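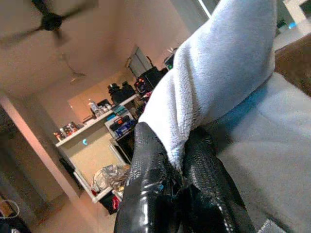

Hammad Sandhu

Section 2: Caring for the fleece throw

Read this section before the first wash. It applies to the plain fleece throws in the Larham range, in all colours.

Folding after use

1. Clear the seat or bed so you have a flat surface to work on.
2. Pick up the throw by the middle and let the ends hang. Shake it gently to drop crumbs and lint.
3. Lay it flat and smooth it from the centre out to the edges.
4. Fold in half lengthwise, then in half again.
5. Fold the short ends in to meet, and close it like a book.

Note: A twisted or bunched throw will hold its creases. If this happens, leave it flat overnight.

Washing

1. Check for loose fibres and trim them with scissors. Do not pull.
2. Wash alone or with similar colours, on a gentle cold cycle. Use half the usual amount of detergent.
3. Do not add fabric softener. It flattens the nap.
4. Hang over a line or rack, out of direct sun.

Caution: Do not iron. Do not tumble dry on high. Keep the throw away from heaters and open flames.

Note: New fleece sheds during the first 2 washes. Clean the lint filter after each one. If lint settles on the couch, go over it with a damp rubber glove.

For pilling and worn patches, see page 17. Storage bags are covered on page 39.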